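Silver with a Story at Flornari

Walk into the Flornari sale rooms in June and the first thing that grabs you is the chasing. The Rivadeneira coffee service is the star this year – 144 ounces of hand-raised silver, every pot with its original hinged lid and a pineapple finial you could look at all morning!

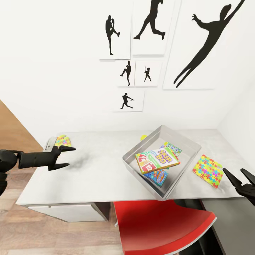

Illustration: Tokemero

Prices start at 280 dollars for a single sugar spoon and climb to 4000 for the tall chocolate pot, lot 2956. Turn that one over if they'll let you. The Cuser mark is tucked inside the foot rim, still wonderfully crisp, with the maker's tiny bird beside it.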